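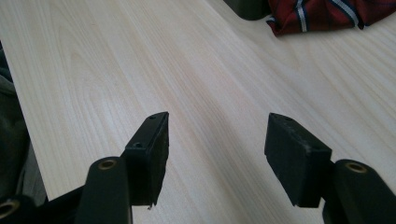
Speaker notes: Cheese Imports and the Domestic Producer
Regional Dairy Trade Meeting, Brilberg, 1st May

Opening
Welcome members and guests. Note that the slides will be sent to all registered dairies after the session. Questions are to be held until the end.

Slide 1. The quota as it stands
The import quota for aged hard cheese is set at 1030 tons for the year. Importers apply in November and are told their share before the new season opens. Last year 277 tons went unused. Under the present rules, that amount cannot be carried forward or passed to another firm.

Slide 2. Who holds the licenses
There are seven license holders. Lidel and Moser are the largest, and both also buy from local creameries. Members have asked whether a firm may hold a license and receive the domestic aging grant in the same year. It may, provided that the two stocks are stored and recorded separately.

Pause here. This point caused confusion at the last meeting.

Slide 3. The aging grant
The grant pays for shelf space and cooling during the long months when a wheel earns nothing. A dairy must place at least 300 wheels in an approved store to qualify. Smaller producers may apply jointly. The shared store at Felturon has room for new applicants, and the form is on the back table.

Slide 4. Labeling
From next season, the country where the milk was produced must appear on the front label. The place of cutting and packing may remain on the back. Existing labels may be used until stocks run out. If asked about grated products, state that the ministry has not yet ruled on them.

Slide 5. Requests to the ministry
We are asking for unused quota to be reported each quarter. We are also asking for a lower entry level for the aging grant. The written text is in the meeting folder, and comments should reach the Brilberg office before the November round.

Take questions. Refer individual license disputes to the legal desk.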